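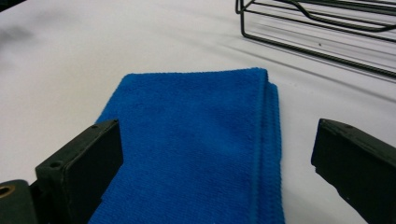
# Why does a towel have loops?

Take a towel from the bathroom and look at it very closely. A bath towel is usually covered in tiny loops of thread. They stick up from the cloth like grass in a lawn. Cloth with loops like this is called terry.

The loops have a job. Water likes to cling to thread. The more thread there is for it to touch, the more water the towel can hold. A flat bedsheet has no loops, so it fills up fast and then just pushes the water around. A towel keeps on drinking.

## What is microfiber?

Many cleaning towels are made of microfiber. "Micro" means very small, and a fiber is a thin strand, like a hair. A microfiber strand is much thinner than one of your hairs. It is so thin that you can't see a single strand without a microscope.

Most microfiber is a kind of plastic. Factories melt it and push it through tiny holes, a bit like pasta dough going through a pasta maker. Often each strand is then split into even thinner pieces. The gaps between the pieces trap water, and they trap dust too. If you have rough skin on your fingers, a microfiber cloth may seem to grab at it. You are feeling the strands catch on your skin.

## Folding a towel

A towel that is folded well takes up less space and is easy to grab. It also gives you more clean sides to wipe with. Here is one way to do it.

1. Lay the towel flat on a table. Smooth it with your hands.
2. Bring one short edge over to meet the other short edge.
3. Match up the corners. Take your time with this part.
4. Fold it in half again the same way.
5. Fold it once more if you want a narrow strip.

Now look at the side of the pile. You should see the folds stacked up like the pages of a book. They may not line up perfectly. Thick cloth has to bend around the layers inside it, so the outside layer has farther to go, and the edges end up a little like stairs. 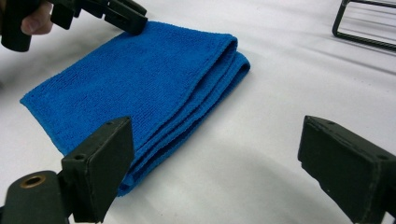 Ludivine Lebrun wrote to us that her class tried this with a sheet of paper and then with a towel. The paper made a sharp crease each time, she said, but the towel made a round one, and the children wanted to know where the crease had gone.

The answer is in the loops. Paper is thin and stiff, so when you press it, it stays bent. A towel is thick and springy. The loops inside the fold push against each other and hold the bend open. Press down on it with your palm and it gets flatter. Let go and it puffs up again.

## The hem

Run your finger along the edge of a towel and you may feel a tight, hard line. This is the hem. Towels are cut from long pieces of cloth, and a cut edge can come apart thread by thread. To stop this, the edge is sewn with a row of stitches. Sometimes it is turned over first. The hem takes longer to dry than a thin cloth would, so spread it out when you hang the towel up.
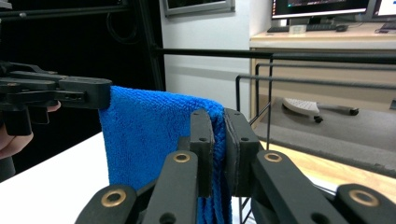

Cloth bends wherever you hold it. Pinch a towel in the middle and lift, and the rest hangs down in folds. Hold it by two corners and it opens out. That makes it harder to fold than a piece of cardboard, which keeps its shape when you pick it up.

## Try it yourself

You need two bowls, a little water, an old T-shirt, and a small towel.

Put 3 spoonfuls of water in each bowl. Dip a corner of the T-shirt in one and a corner of the towel in the other. Count to 47. Lift them both out and see how much water is left in each bowl. Which cloth took more? Try again with the towel folded, and write down what happens.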